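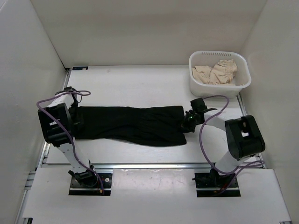 Pordale textile collection to get weekly pickup in January

November 4, 2025

Households in Pordale will be able to leave old clothes and household fabric at the curb starting in January, when the city adds textiles to its regular collection schedule.

The service will be run by Frerichs, the hauler that already handles paper and glass in the city. Residents will receive a roll of 10 clear bags by mail before the first pickup. Bags should be tied shut and set next to the recycling cart, not inside it.

Pordale now relies on drop-off bins in store parking lots. Several of those bins were removed last year after repeated complaints about overflow and dumped furniture. The bins that are left will stay in place through the spring, and the city will decide then whether to keep them.

A trial on the east side of the city this summer covered 1,177 homes. Over 70 percent of them put out at least one bag, according to the city's public works department. Most of what came in was everyday clothing, followed by bedding and towels.

Clothing, shoes tied in pairs, sheets, curtains, tablecloths and fabric remnants will be accepted. Torn or stained items can go in as long as they are clean and dry. Carpet, pillows, mattress pads and anything soaked with oil or paint will not be taken.

Collected bags will go to a sorting hall in Lakavlow. Wearable items will be sold to secondhand stores, and the rest will be cut into wiping cloths or shredded for padding and insulation. Material that cannot be used will go to the landfill.

There is no separate charge for the pickup in the first year. The city has set aside money from its solid waste fund and will review the cost before the next budget is adopted.

Apartment buildings with shared dumpsters are not part of the first phase. Building managers can ask public works for a shared textile bin, and requests will be handled in the order they come in.

A list of pickup days by street will be posted on the city website in December.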